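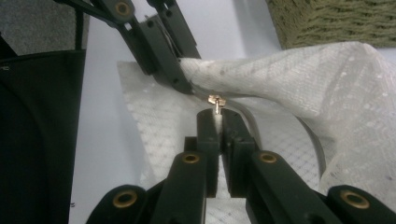

Tirador de cremallera dorado, de metal.

agosto de 2024
Por el equipo de Nyanda

Nyanda reúne letras y notas de ensayo de Dirnport, un grupo de reggae y ska que llevamos años escuchando con muchísimo cariño. Son 174 canciones – con sus versiones en directo, cuando las hay – y unas 4.000 líneas de texto, repartidas en 13 carpetas, una por disco o gira. Las de la gira Jindow entraron en abril y les faltan acordes, ¡se agradece cualquier ayuda!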